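Teach the Small Words First

12 December 2018

When I came to Rutow I could say in the local language that the economy of a country depends on its natural resources. I could also say that the writer describes the loneliness of modern man. I could not say that the tap was dripping. I stood in front of my landlady with a wet towel in my hand and made the sound of a drop with my tongue, and she laughed and fetched a wrench, a word I also did not have.

I had studied for two years before I moved. My teachers in Seixas were serious people and I am thankful to them. They gave me a grammar that has not failed me yet. But they gave me the language from the top down, as if I would arrive by plane directly into a parliament. I think this is a mistake, that it is made in nearly every language course in the world, and that it could be corrected without much money.

My opinion is simple. Adults who are going to live in a language should be taught the words of the house before the words of the newspaper. They should learn drawer, lid, plug, crumb, sleeve, receipt, itch, mold. They should be able to say that something is stuck, loose, too tight, almost finished, the wrong size. After that they can have the loneliness of modern man.

The order of the book

The course book I used was published by Vuler, and I believe half of the foreigners in Rutow have it on a shelf. It has 12 chapters. In the first one you greet people and say where you are from. In the second you order coffee. In the third there is a hotel. From the fourth chapter on you are already giving your opinion on city traffic, and by the ninth you are comparing school systems. The last chapter is called "Our Common Future."

I do not want to make fun of it. Somebody worked hard on this book, the recordings are clear and the exercises get harder slowly, as they should. But look at what kind of person the book imagines. In chapters one to three he is a tourist. After that he is a guest on a television discussion. He is never in between. He never has a child with a fever or a blocked sink, he never has to return a pair of shoes. He has no house. He goes from the hotel to the debate.

Most of us live in between, and there the book is silent. 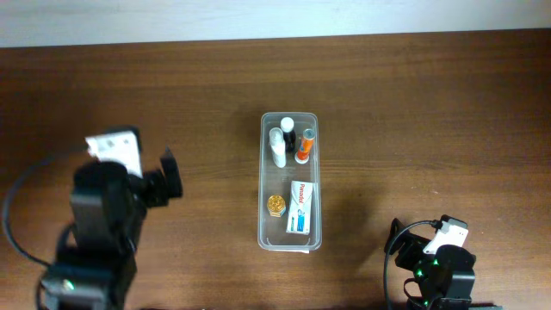 I understand the reasons for this order. Abstract words are cheap. Very many of them come from Latin or Greek and look similar in several languages, so the student feels rich quickly. Information, tradition, problem, population: you get them almost free, you only need to learn where to put the stress. The small words are expensive. "Lid" looks like nothing I knew. Neither does "hem," neither does "spout." Each one has to be bought separately, and a teacher who wants happy students will let them spend their hour on the cheap ones.

There is also the question of dignity. An adult who has a profession does not like to sit in a classroom and repeat the word for spoon. He feels like a child. If you give him an article about climate policy he feels like himself again, and he goes home content. I was like that too. I remember that I was proud of reading an editorial with only four unknown words in it, and on the same evening I could not ask in the shop for the thing that you put under a table leg so that the table does not move. I still do not know if this thing has a name in any language.

But the dignity in the classroom is paid for later, outside, and the price is higher. It is much worse to be a child at the age of 41 in front of an electrician than in front of a teacher.

What happens when the words are missing

People think that you can manage with gestures. For some time you can. You point, you smile, you draw on the back of an envelope. What is lost is harder to see. You begin to avoid things. I lived with a cold radiator for most of one winter, because the telephone call was too frightening. On the telephone there are no hands. I knew a couple from my first language class who ate the same six dishes for a year, as they could buy them without speaking.

You also become a less interesting person. At work, in the offices of Jarnach, I could take part in a meeting after two months, for a meeting is made of exactly those cheap words. In the kitchen of the same office I was mute. My colleagues were talking about stains and bicycles, about a dog that had eaten a sock. I could follow the strategy of the company, but I could not follow the dog. And friendship, at least in Rutow, begins with the dog.

Later I noticed that this had an effect on what they thought of me. They believed that I was a very serious man with no interest in ordinary life. One of them told me this after we had become friends. She said I had spoken like a letter from the bank. I was ashamed for a week. Then I bought a notebook.
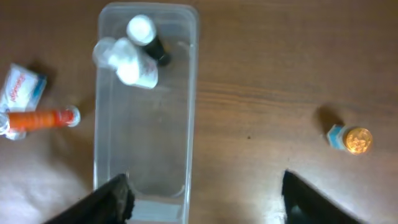 The notebook

My method was not scientific. I went through the apartment, one room each evening, and wrote down everything I could not name. I began with the bathroom and I thought it would take ten minutes. It took the whole evening, and when I had finished the page had 62 words on it. I had a university degree, I had passed an official examination in the language, and I could not name 62 things in a room where I brush my teeth.

The kitchen was worse. After the nouns I started with the verbs, and there I really saw how poor I was. To rinse, to peel, to wring, to spill, to scrape, to fold, to screw on, to let something soak. In the course book you "use" and "do" and "have." In a kitchen this is not enough. If you tell somebody "do the potatoes," you can get many kinds of potatoes.

I also found that these words stay. I learned "sustainable" maybe five times before I kept it. I learned "drain" once, with my hand in it. A word that has a weight and a temperature goes into another part of the memory, or this is how it feels to me. I am not a linguist and somebody may correct me.

By March I had filled the notebook, and I was calling the plumber without writing the sentences down beforehand. I cannot say that it was a beautiful conversation. He asked me if the water was coming from the joint or from the seal, and I knew both words, and I had to sit down for a moment after I hung up.

The argument against

A friend of mine, who teaches evening classes, does not agree with me, and I should give her side correctly. She says that the small words cannot be taught in a classroom exactly for the reason that I like them: they belong to a place. Her students clean offices, drive, study, take care of old people. One needs the parts of a bicycle and the other needs the parts of a bed. If she teaches all of it, the course will become a dictionary. The abstract words are the same for everyone, and with them a student can at least ask for the others.

This is a good argument and I have thought about it often. I agree that nobody can teach the whole house. But I do not think it must be all or nothing. I believe that there are 100 words, perhaps a few more, that each person needs in each home, whatever his work is. Everybody has a door that sticks. Everybody has something in a drawer that must be opened, closed, fixed, or thrown away. Everybody gets a headache.
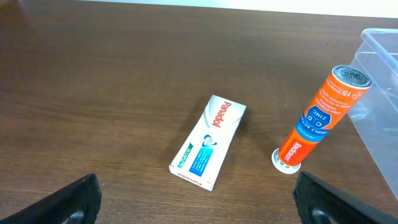 And it is not true that a student can always ask. To ask "what is the name of this" you must have the thing in front of you, and a patient person next to it. Many people who come to a new country have neither. They work at night, or they live with others who came from the same place and have the same holes in their vocabulary. For them the class is the only hour in the week when somebody is paid to be patient. I find it a pity to use this hour for "Our Common Future."

She has another objection, which is about money. The examinations ask for the abstract words. Her students need the certificate for their papers, and the certificate wants an essay of opinion about tourism. If she spent four weeks on the kitchen, some of them would fail, and it would be her fault. Here I have no answer except that the examination should be changed too. Let one part of it be a telephone call. The candidate has a leak, he must explain where it is and since when, and understand when the man will come. I would trust a certificate like this much more than my own, which says that I can "express myself fluently on complex subjects."

A small proposal

I do not ask for the big words to be taken away. I am writing an essay with them now, and I enjoy it. I ask only that the fourth chapter waits. Put a house between the hotel and the debate. Let it have a cellar and a bad lamp. Let the person in the dialogue burn the rice and say so, let him ask his neighbor for a ladder and bring it back with one screw missing.

A course in the library of Rutow has started to do something similar. The group is small and meets for 10 evenings. The students bring one object from home each time and must explain what is wrong with it. I went as a visitor once, and a woman had brought an umbrella. She explained for several minutes about the spring, the handle and the wind. Her grammar was full of errors, more than mine ever was. The whole room understood her, and a man in the second row told her which shop could repair it and on which side of the street it was.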